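Right, I've been back from Skerkisley for 2 days and I still want to talk about the ferry timetable. Thread, sorry.

So the winter boat leaves at 13 minutes past. Past what? Past whichever hour the tide likes. There's a board at the slipway and a different board in the shop and they don't agree with each other.

Saoirse booked us all on the early one. Me, her, Pádraig and Makis, plus a cello. The cello is Makis's and it got its own seat, which is more than Pádraig did.

If you've never been over in February: take a proper coat. I took a nice coat. Nice coats are no use at all on that deck, the wind comes up through the slats and straight into your sleeves.

The tea on board is good though! Proper mugs, and a woman who tops you up without asking. I had three and regretted it by the harbour wall.

We stayed up at the Ó Dubhghaill place, top of the hill, room 9 if you can get it. You hear the sea all night and the radiator a bit as well. Breakfast is kippers or toast. Pádraig asked for both and there was a pause, but he got them.

Walked out to the north end the next morning. Lovely for the first mile, then bog. Saoirse went in up to the knee and said a word I haven't heard since school. We shared out the dry socks and carried on, very slowly, moaning the whole way.

Saw one seal. Makis says two but I think he saw the same seal twice and he won't hear it.

Coming home was the bad bit. Boat cancelled, then not cancelled, then we were all told to run. Try running down a wet slipway with a cello. I had the bow and the sandwiches and I dropped the sandwiches.

Would I go again? Yes, tomorrow — but in May, with wellies, and I'd ring the harbour office first and not trust either board.

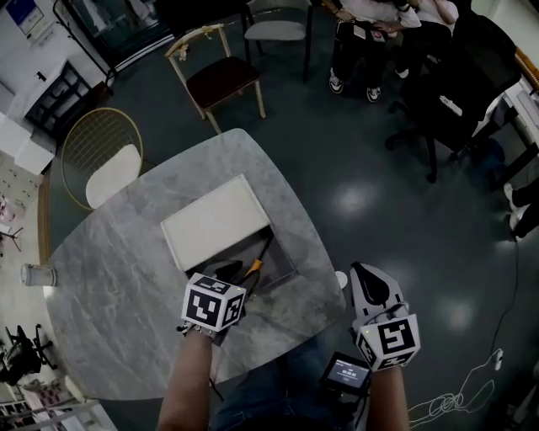
Oh and for everyone asking about the fare, it's cheaper if you buy the return on the island side, so get a single going out and sort the rest when you're there. Bring cash, the card machine was off both days.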